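Notebook, film restoration workshop
7 June 2022
Entry by G. Nolte, for R. Brinkmann and the bench staff

Re: "The Hinrichs Crossing," reel 5, and general state of the action picture transfers

Inspection of the second print was resumed this morning. The print came to us in March with the rest of the Zetia library, in 11 cans, of which reel 5 is the one that matters. It carries the ferry chase and the long fight in the engine room, and it is the only reel for which the original negative has not been found. The label on the can reads reel 6. The leader reads reel 5. The leader is correct, and the can has been relabeled.

Condition on the bench: edge wear throughout, two old cement splices in the opening minutes, one tape splice of later date. Perforation damage is confined to the head and has been repaired before, rather well. The color has gone toward magenta, as expected for this stock, but the blacks in the engine room are better than those on the 2000 video master. Whoever made that master lifted the shadows to show the stunt work, and the result is that the lead actor's double is plainly recognizable in several shots where he should be a shape and nothing more. The print settles the question. The room was meant to be dark, and the grade should follow it.

R. Brinkmann asked whether the fight is complete. It is not. Compared with the continuity script, the print lacks the short exchange on the stairs before the hero goes down ("You should have stayed in Burnomov," and his reply, which the script gives in two versions). The cut falls cleanly on a reel join and does not look like projection damage. I am inclined to regard it as a distributor's trim, made when the picture was shortened for its second run. The video master has the line but loses the shot of the falling lantern, so neither source is whole.

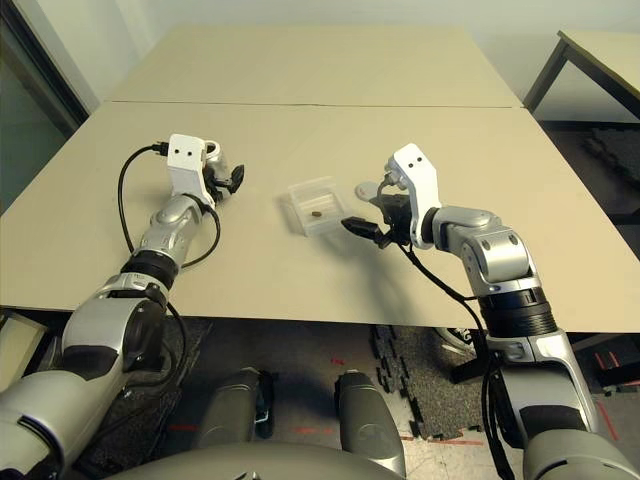 The television version remains the best hope for the missing exchange. Ciner holds a tape of it, and their letter confirms that the stairs are there, although in a cropped picture and with the stronger language replaced. The replacement dialogue is famous among those who first saw the picture at home, and it is dreadful. For loose fragments and trims from reel 5, I propose that we adopt small clear plastic boxes of the kind in the picture in place of the paper envelopes now in use. A piece can then be looked at without being taken out, and the tiny ones will no longer go astray in a fold. The envelopes should be kept with the file in any case, as several carry the cutter's handwriting.

Sound. The optical track was played from the head to the end of the chase. There is a steady crackle in the first section, which will clean up without difficulty, and a drop in level at the tape splice, which may not. The score is a good deal better than its reputation. On the video master the brass is buried under added engine noise — this was done for the home release, to judge by its absence here — and most of what has been written against the music over the years was written by people who had heard only that version. Notes on the cues are in the blue folder.

The question of the wide shot of the ferry was raised again at midday. In the print, the model is visibly a model: the wake is too large and a support shows at the stern. G. Hartel's old grading sheet, found in the can, asks for the shot to be printed "down 5," and the print follows this. Printed down, the support nearly disappears. It should not be painted out. Our instructions are to restore the picture as it was shown, and it was shown with the support, dimly. R. Brinkmann has disagreed with me on this in the past and is invited to add his remarks below.

A personal remark, for which I ask the reader's patience. I have now watched the engine room fight over 22 times in the course of this work, and I had seen it often enough before. The plot does not improve. The villain's plan requires him to be in two harbors on the same evening, and the daughter is forgotten for the whole of reel 4. The fight, however, is properly staged. One always knows where the door is, who is holding the wrench, and how far it is to the stairs. Few pictures of the kind took that trouble, and it is a further reason to recover the stairs exchange in a decent form.

Outstanding:

Reply to Ciner, asking for the tape and for the date of the transfer.
Second pass on the perforation repairs before the reel goes to the scanner.
Compare both versions of the hero's reply with the German dialogue list.
Density readings for the lantern shot.
Return the Zetia paperwork to the office, less the grading sheet, which stays with the reel.

Remark by R.B.: Seen. I still think the support should go, but I accept the reasoning. Leave it in for the first test and we shall look at it projected. The better of the two replies is the shorter one.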